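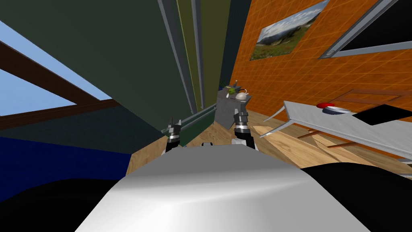

Belwood kitchen sim: what to buy, and when

Planning notes for teams pricing a two-gripper mobile robot. We rehearse in the rendered kitchen first — kettle on the counter, bowl on the table — and spend second!

Budget lines
Spare gripper fingers: $800
Workstation upgrade: $1,000
Sets of fingers to order: 4 (included in the $800)

Files
837 rendered views, one budget sheet. Prices checked June 15, 2019.

Contact
Rima Saab for the sheet, Man-sik Seo for the renders. Send us your own quotes, we love comparing!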